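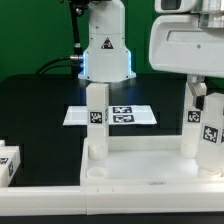 What do you stick paper tags down with so they stay flat? Spray adhesive, a thin coat on the back of the tag, left for a minute before you press it on.

I get asked this a lot (well, Quyên Thái asks me a lot) so I'm doing a little thread on tags, the blocky black and white squares you print out so software can tell where an object is and which way round it's facing. I've stuck down an awful lot of them this year and I have opinions!

First off, paper. Use matt. I bought a pack of 600 sheets of Lougher matt for the Flurkdale room and it's lovely stuff, heavy enough that it doesn't go see-through when the glue hits it. Glossy paper looks smarter on your desk and then you put a lamp over it and half the square vanishes into a white smear.

Print at actual size. Please check the box in the print window. Mine likes to sneak "fit to page" back on whenever there's an update, and I once cut out a whole batch before I put a ruler on one – 5 mm too small, the lot, straight in the recycling.

Leave a white border when you cut. I know it looks neater trimmed right to the black edge. Don't! The pattern needs a bit of pale round it to stand out, and on a dark table a tag with no border just melts into the background.

Cutting: craft knife, metal ruler, fresh blade. Scissors are fine for kids' cards. I do all the long cuts in one direction, then turn the sheet and do the others, and I keep the wee offcuts for testing the glue on.

Right, glue. Moltier spray is what I use and it's forgiving, you get long enough to nudge the thing straight. Glue sticks go lumpy under the paper. Double-sided tape is all right on small tags but on bigger ones you get a dip down the middle between the strips, and once there's a dip it

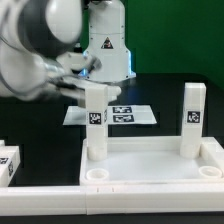
catches the light and you'll be peeling it off again by teatime. So cover the whole back, lay one edge down first and smooth across with the side of your hand. An old library card works a treat for the corners.

If you've got air under it, leave it alone for a bit before you start prodding. A pin and a gentle press sorts most bubbles. The ones it doesn't sort, reprint. It's paper, it costs pennies, and I say this as someone who spent two evenings in January trying to rescue one square.

Someone's asked about numbers. Every tag has its own ID and you can't see it by eye (I can't anyway), so pencil it on the back BEFORE you glue. Đạt Đào found a 459 on something of mine that the list had down as 2, and I've been very good with my pencil ever since. 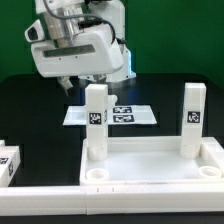
Where you put the tag matters as much as how you stick it. Dead centre is my instinct every time, I like things symmetrical, but the bottom of a part often ends up sitting down in something and then anything low on it is hidden. On the tall white block the front tag is slightly above the middle, and there's another round the side at the same height, so if the block gets turned there's still a chance of seeing one. The pair on the flat white piece behind it are both over on the right-hand half, one above the other, handy with a tall thing standing in front of the left.

Edges next. Don't wrap a tag round a corner, ever. If the face is too narrow, print a smaller tag. A folded square is no use to anyone and it lifts at the fold first.

Somebody in the replies says they laminate theirs. Each to their own, but see above about gloss. If yours get handled loads, there's a matt film, Tonus I think it's called, that Quyên likes. I haven't tried it on anything big yet.

Cleaning: dry soft brush, that's it. I used a damp cloth once and the black went grey at the edges.

Off to cut another sheet before the blade goes blunt. Will do one on storing spares if people want it – mine live in a ring binder, sorted by size, with the pencilled side facing up.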